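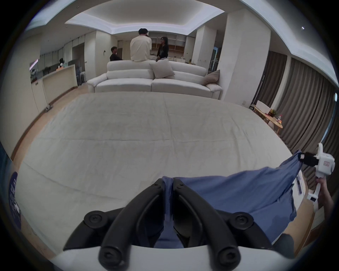

Blue cloth on the bed, cream sofa beyond. Laundry, like email, is never finished.

Jan 12, 2020

My building has a new laundry app. It is called Viveva, and it replaced a slot that took quarters.

I would like to say a word for the slot. You put in your coins, pushed, and the machine ran. If it did not run, you hit it on the left side, a technique handed down to me by Emrys Bowen on the third floor, who had it from the tenant before him. Four people in the building could fix that washer and not one of them had a password.

Viveva wants a password. It also wants my birthday, my phone number and permission to know where I am, though I would have thought the basement was a safe guess. Before I could wash a towel in December I had to agree to 138 paragraphs of terms. I read 2 of them. One said the company was not responsible for my clothes. The other said my continued use of the service meant I was happy with it.

The minimum deposit is ten dollars and a wash costs $2.75. You don't need to be good at arithmetic to see what happens next. After three loads I own $1.75 of something that can't be spent on anything, and the app suggests, with a little picture of a bubble, that I top up. There are 454 apartments in our complex. Multiply that out and somebody is sitting on a nice pile of other people's change. The old machine kept your quarters too, now and then, but it had the decency to look broken while it did it.

I put this to the management office, where Solveig Ljungberg was very pleasant about it. She told me residents had been asking for a cashless option for years. I believe her. I might have been one of them. It is a nuisance to go to the bank for a roll of quarters, and I complained about it loudly to anyone waiting for a dryer. What I had in mind was a machine that also took a card. "Option" seems to be a word that shrinks in transit.

My neighbor Heledd Gittins is eighty-one and owns a phone that folds. She now gives me her wash money in cash, in an envelope, and I go downstairs and do the business with the bubble. She finds this embarrassing and I find it a good excuse for a cup of tea, but it is an odd kind of progress that takes a woman who has done her own laundry since the Eisenhower years and makes her ask for help with it.

I know how I sound. My father hated the push-button phone. And the app does send me a message when the dryer is done, which I like very much – it has saved me several trips in my socks. I'd keep that. I'd keep the whole thing, bubble included, if they would bolt the coin slot back on next to it. The hole is still there, covered with a square of tape.

Last night the app was down for maintenance, so I hit the washer on the left side, out of respect. It asked me to update.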